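Keeping an old backyard apple going when the block is being sold

Posted by quincepaste, May 19, 2024

Hello everyone, I've been reading along here for ages and finally have a reason to write something, so please forgive the length.

My grandmother's place on the Zirkotgate side of Feltton is going on the market, and in the back corner behind the wash house is an apple tree that the whole family has eaten from for as long as any of us can remember. We call it the Lemma. I have never found that name in a catalogue or on a label, and I suspect it was only ever used in our street. It's a greenish-yellow apple with a bit of russet near the stem, quite sharp when you pick it and much sweeter after it has sat in a box in the shed for a while. It makes the best apple butter I've ever had (I'm biased, I know!) and Gran used to dry rings of it on strings across the laundry.

Whoever buys the house will most likely pull the tree out, and I can't blame them, it leans terribly and there's a hollow in the trunk you could post a loaf of bread into. I planted some pips in January from a few early windfalls and a couple have come up, which made me very happy until my neighbour mentioned they won't be the same apple. Is that really true? And if so, what should I be doing, and when? I've never grafted anything in my life. I have a small yard with heavy clay, and the sale is expected to go through before spring.

I think what I'm really asking is how you keep hold of something like this. It seems wrong that a fruit could feed people for generations and then be gone because someone wants a carport.

Posted by clodhopper_bev

Your neighbour's right. Apples don't come true from pips. You need cuttings off the old tree grafted to a rootstock. Cuttings stuck straight in the ground nearly always fail so don't bother with that. Take the wood in winter when it's dropped its leaves, wrap it in damp newspaper, bag it, put it in the fridge and keep it away from fruit. Ask the new owners nicely if you miss your chance. Good luck, sounds like a lovely apple.

Posted by russetcoat

What a lovely post, and please don't apologise for the length, you'll see in a moment that I'm worse.

Bev has given you the bones of it and she's quite right, so I'll put some flesh on them. Every pip in an apple has had two parents. The mother is your Lemma, and the father is whatever happened to be flowering over the fence when the bees came by, a crab or a Granny Smith or somebody's ornamental. So your little seedlings are the Lemma's children, each one its own character, and you won't know what they're like until they fruit, which can be a good many years. I'd keep them if you have the space! I've had one seedling turn out sour enough to strip paint and another I wouldn't part with for anything. Every apple that ever got a name began as somebody's odd pip that somebody else decided was worth keeping. But they aren't your gran's tree. The only way to carry that very tree forward is to take a piece of it and join it to new roots, and people have been doing that with fruit trees for a very long time indeed.

Now, timing. You're well placed, because winter is just about on us and that's when you want to collect. Wait until the leaves are down and the tree is properly asleep. You're looking for last season's growth, straight and pencil-thick, from up where the sun gets to it. On an old leaning tree there may not be much, since they stop putting on long shoots when they get tired, and you may have to go up a ladder or make do with shorter bits. That's fine. Even a short piece with 2 or 3 good buds will make a tree. Avoid the fat fruiting spurs and avoid anything with canker on it, which looks like sunken, cracked bark. Take far more than you think you need, and label it while you're standing there. I once brought home a beautiful bundle from a farm gate and by teatime I had no idea which end of the orchard it came from.

Roots next. With clay you'll want a rootstock that doesn't mind wet feet in winter, and a semi-dwarf will suit a small yard much better than a big old seedling stock. Any decent fruit nursery sells them bare-rooted in winter. Order early, the good ones go quickly. The folk who run the Sevaton scion swap usually have a few on hand as well, and if you turn up with wood from an unnamed local apple you'll be the most popular person in the hall.

As to the graft itself, there are a dozen ways and everybody swears by their own. For a first-timer I'd suggest a cleft graft. It isn't the prettiest, but it's forgiving. You cut the rootstock off level, split it down the middle with a sharp knife, open the split, and slide in your Lemma wood with its lower end cut to a long wedge. Then bind it firmly and seal it. 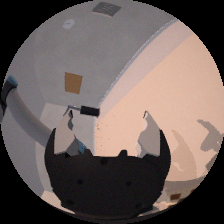

Most failures come from being timid with the split. People make a tiny nick, try to force the wedge in, and end up bruising the bark or peeling it away, and then they blame the weather. Open it gently with the tip of the knife or a little wooden peg and give yourself room. Think of the gripper in the picture, with its two fingers standing wide apart and nothing between them. That's how generously I like a cleft to be open just before the wood goes in, a clear gap with the two sides roughly mirroring each other, and then you ease the peg out and let the stock close up on the wedge by its own spring. If it closes with a firm squeeze you hardly need the tape, though do use the tape.

The one thing you really must get right is lining up the green layer just under the bark, the cambium. That's where the living join happens, and the wood in the centre won't knit at all. Your scion will nearly always be thinner than your stock, so don't try to centre it, which is what every beginner wants to do because it looks tidy. Push it across to one side so that the green on that side meets the green on the stock. If you've got a thick stock you can put one piece in at each edge and choose the stronger later on.

Do practise first. Go and get an armful of prunings from any old thing, willow is lovely and soft, and sit at the kitchen table with a cup of tea and cut wedges until your hands know what they're doing. I mean long flat cuts made in one draw, with no whittling. Whittled cuts have little waves in them and the surfaces don't touch. Keep your thumb out of the line of the blade! I have a scar I could show you.
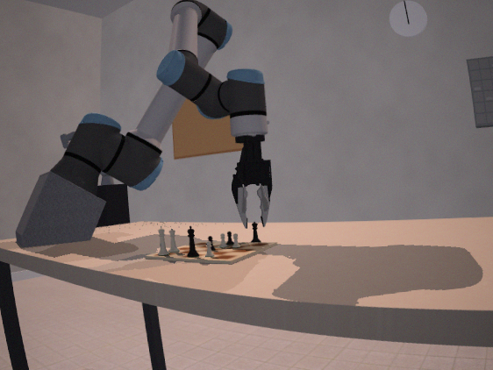
And do keep the knife clean between cuts, a wipe of methylated spirits will do it, particularly going from the old tree to the new stock. Old apples often carry a virus or two that they've learned to live with, and there's not a lot you can do about that at home, but you can at least avoid spreading fungus and muck on top of it.

After grafting, stand the little trees somewhere sheltered in pots, out of the wind and out of the hot afternoon sun, and then leave them alone, which is the hardest part. Keep the mix damp but never soggy. Rub off any shoots that come from below the join, as those belong to the rootstock and will happily take over if you let them. When the Lemma buds start to swell you're allowed to do a small dance in the yard, but don't go wiggling the graft to see if it's holding. I lost my very first one that way. Loosen the binding once the growth is well away so it doesn't throttle the stem.

You asked how you keep hold of something like this, and I've been turning that over while I've been typing. My answer would be to give it away. Make as many as you can manage and hand them out to cousins, to the neighbour who told you about the pips, to a school if there's one that would have it. I lost a pear years ago that I'd thought was perfectly safe because I had it in my own garden, behind a good fence. One wet winter and a bit of root rot and that was that, 41 years of pears finished, and I had never once thought to give a stick of it to anyone. If I'd been a bit more generous I could have walked up the road and asked for a piece back.

Write down the stories too, while there are still people about to tell them. When it ripens, how long it keeps, how your gran strung the rings, and why it was called the Lemma if anyone knows. Tie the page in with the trees when you pass them on. It tells the next person that it wants its time in the shed before anyone judges it, and plenty of good keeping apples have been chopped out by people who bit one straight off the branch and pulled a face.

Posted by quincepaste

Oh thank you both, I've read this out to Mum over the phone and we both had a bit of a sniffle. She thinks the name came from a horse, of all things, but she's going to ask my great-aunt.

I rang the agent this morning and we're allowed to go in and take cuttings any time before settlement, so I'll wait for the leaves as you say. They're only just starting to yellow. There's some nice straight growth on the side facing the lane where a limb came down a while back, so I think we'll do all right for wood.

One more thing if you don't mind, could I graft a piece onto one of the seedlings I've got in pots, or are they too little?

Posted by russetcoat

A horse! Wonderful. Do let us know.

Too little this winter, I should think, but they'd make perfectly good roots in a year or so once the stems are pencil-thick. They'll grow into big trees though, so perhaps save those for a cousin with a paddock. For your own yard I'd still get the semi-dwarfs. And if the winter grafts don't take, you can try budding in January with fresh wood from whichever ones did, so keep a couple of spare rootstocks growing along in pots just in case.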